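Subject: Re: Renewal of shared journal subscriptions
From: Mirjam Reisinger
To: Members of the Gisler Library List

Dear colleagues,

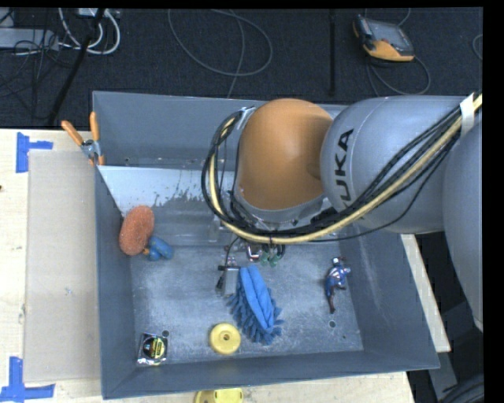

The Gisler office has received the renewal terms from Weleck, and I can now reply to the question raised last week.

Roswitha Gruber wrote:
> Our branch would like to know whether the print copies
> remain part of the agreement. We have 1782 readers on
> the register, and many of them do not use the online
> edition.

Print copies remain part of the agreement until October. After that date each branch may keep up to 2 print titles at the present rate — further titles will be billed separately. Branches with fewer than 1000 registered readers pay the reduced fee.

Please send your list of titles to this office in writing and quote reference 2471. Branches that have already replied need not do so again.

Yours sincerely,
Mirjam Reisinger
Subscriptions Office, Gisler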